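Preguntas frecuentes sobre la compra de equipos Skerer

¿Cuánto debo reservar en el presupuesto?
La licencia anual del simulador cuesta 2.757 euros, y con ella ya se puede ensayar muchísimo antes de pedir un solo brazo (¡de verdad, tómense su tiempo!).

¿Uno o dos brazos?
Para tareas de mesa y cocina solemos recomendar 2, aunque con gusto lo hablamos según su caso.

¿Cuánto tarda la entrega?
21 días desde la confirmación, salvo en diciembre.

¿Puedo probar mis propias tareas?
¡Claro que sí! Envíe su lista a Genalyn Sarmiento y le prepararemos una mesa virtual.
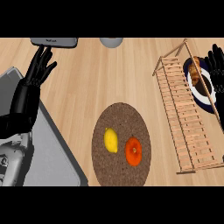 Mesa simulada con dos brazos, fruta y escurreplatos de madera.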